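3.2 Folding surfaces and the handling of knitted items

Most published work on domestic laundry assumes that folding takes place on a table. In the Genddale households this was the exception. Participants folded on whatever flat area was nearest to where the clean laundry had been put down, and in most dwellings that was a bed. The bed offers a large area at a comfortable height, but it is a poor reference surface. The cover moves with the garment, wrinkles in the bedding carry through to the lower layer of the fold, and there is no hard edge against which a hem can be squared.

The Flivesau protocol (Section 2.4) was therefore amended before the second round of visits. Bedding was left as it was found and was not smoothed, tucked or replaced with a neutral sheet. We considered supplying a grey cover to improve the colour separation between garment and background, and decided against it. Separation by colour is often weak in real bedrooms, where soft furnishings and clothing may fall within the same narrow range of hues, and a coding scheme that depends on strong contrast would not transfer to them. 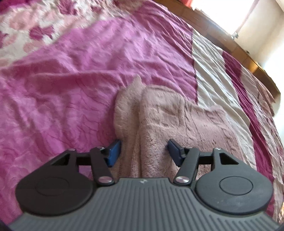
Each item was assigned to one of four states: spread, partly folded, folded, or gathered. The boundary between the last two caused the most disagreement between coders. A thick, fuzzy textile does not hold a crease, so the visible fold is a rounded ridge, and a folded item may look much like one that has simply been dropped. Coders were instructed to mark an item as folded only where at least one layer could be traced back over another along a continuous edge. Where no such edge could be found, the item was marked as gathered, whatever the participant later reported having intended.

Of the 2288 item records in the full set, 300 were drawn for double coding. Records from the Belhaj subset were excluded from the draw, as the items there had been sorted by fabric before the visit and the coders could have inferred the state from the position in the pile.

3.3 Cardigans and other open-front knitwear

Open-front knitwear was treated separately from pullovers. A cardigan has two free front edges in addition to the hem and cuffs, and these must be brought together, or at least aligned, before the first fold. When this step is omitted the front panels slide apart under the weight of the sleeves and the finished bundle is wider at one end. The effect is more pronounced in heavy knits and on a soft surface, where the underlying panel sinks and the upper one does not.

Cable patterns add a further difficulty. The cables are stiffer along their length than the fabric between them, and a fold made across them tends to spring open. A fold made parallel to them lies flatter. Ribbed hems behave in another way again. The rib contracts across its width, draws the lower part of the garment inward, and has to be eased out by hand if the body is to be folded as a rectangle. It is, however, the most reliable place to take hold of the garment - the band is dense, it recovers its shape, and it is less easily distorted than an openwork panel.

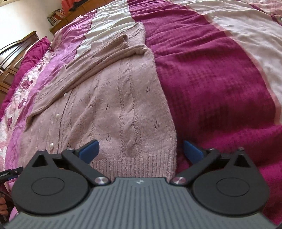 Figure 4. Light pink cable-knit cardigan laid flat on a bed with pink and magenta bedding. The ribbed hem lies between the open blue pads.

Three starting positions were recorded for cardigans: front up and closed, front up and open, and front down. Where the orientation could not be settled from the record, it was left uncoded. Small eyelets in the knit were noted as a separate attribute, as fine openwork can catch on fingertips and fastenings and may alter where a person chooses to grip.

A subset of 50 knitted items was folded a second time on a firm table using the Vanilico board, a flat panel 70 cm in width with a raised rear edge. The comparison is reported in Section 4.2. The board was not used in the bedrooms. It tips when placed on a mattress, and early trials showed that participants spent more effort steadying it than handling the garment.

Fibre content was taken from the care label where one was present and legible. Items with no label were grouped by surface only (smooth, ribbed, cabled, brushed) and do not enter the analysis by fibre in Section 4.3.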